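Kovosside adds block stacking to its demonstration set

February 3, 2026

Kovosside has begun recording block-stacking demonstrations for Jolside, its training set for arm control policies. The task uses three colored cubes on a white tabletop. An operator guides the arm through each attempt, and joint positions, gripper state and video are logged together.

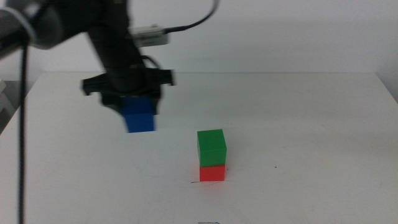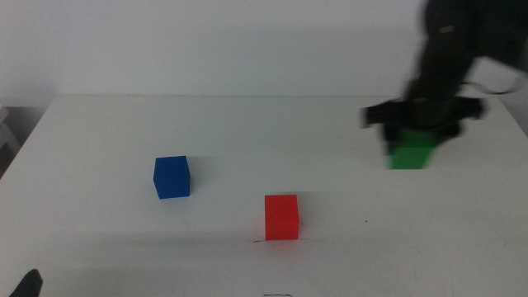 Cubes in the gripper during recording: blue in the first picture, green in the second. Photos: Kovosside

The first batch holds over 200 attempts, each capped at 45 seconds. Start positions are changed after every run so that the model does not learn one fixed layout. Failed grasps are kept and labeled separately.

"The early runs were too uniform," said Hoi-yan Au, who leads data collection. "We now ask operators to vary the approach angle as well."

Lachlan Katene is checking the logs for timing drift between video and joint data. He has rejected 11 attempts so far. Training on the batch will be done at the Greditz site.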